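The Junk Drawer Diaries

Dec 27, 2024

My mother-in-law left us her house in October, and with it came 40 years of stuff she was sure she'd need again. Rubber bands by the pound. Keys to cars that were sold before I met my husband. A whole shoebox labeled "good string," which I've been thinking about ever since, because where was the bad string?

I went in thinking I'd be ruthless. I had trash bags, I had a podcast lined up, I had snacks. By lunchtime I'd cleared one kitchen drawer and was sitting on the linoleum reading the manual for a Tornus hand mixer (the mixer itself was long gone, of course).

So I called Bhavana D'Souza, who clears houses for a living and has a much stronger stomach for this than I do. Her first question was how many piles I was making. Six, I told her, quite proudly. Keep, donate, sell, fix, ask my sister-in-law, and not sure. She laughed at me for a good long while!

"You've got one pile," she said. "It's called not sure, and you've given it five nicknames."

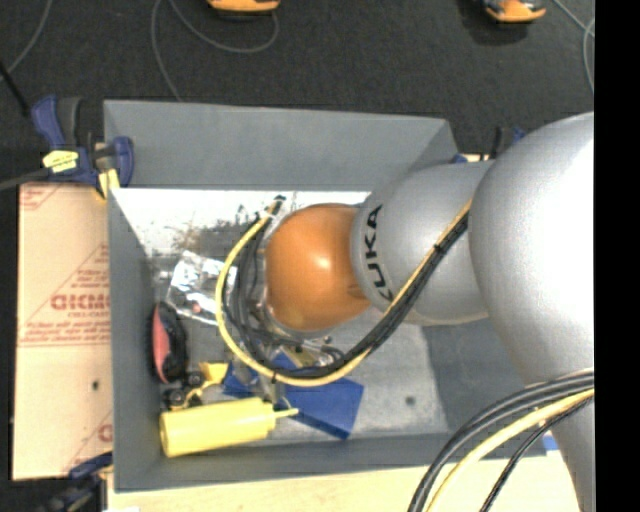
Her own system is almost rude in how simple it is. You pick up a thing, you decide, you put it down, and it doesn't come back to your hand. You don't go looking for its lid, and you certainly don't text a photo of it to your cousins. She does small objects in the morning while she's fresh, and she leaves paper for last, when she's too tired to read any of it.

I tried it over a long weekend and it mostly worked. The sewing room took 3 hours. The garage took the rest of my life, or so it felt – I found a set of Fitzsimmons socket wrenches in there that my husband had been hunting for since college, and he was so happy that he quit helping and went off to tighten things.

Where I fell apart was the buttons. She had jars of them, and in one was a scrap of paper in her handwriting that said 1,567, underlined twice. She'd counted them! I have no idea when, or who she was trying to impress. Bhavana told me to keep one jar and let the others go, and I nodded very seriously and drove home with all of them on the passenger seat, buckled in.

They're on the windowsill now, next to the good string. The sink is clear, the drawer by the stove opens all the way, and my sister-in-law is coming on Sunday for the casserole dishes. I've told her she has to take the lids too.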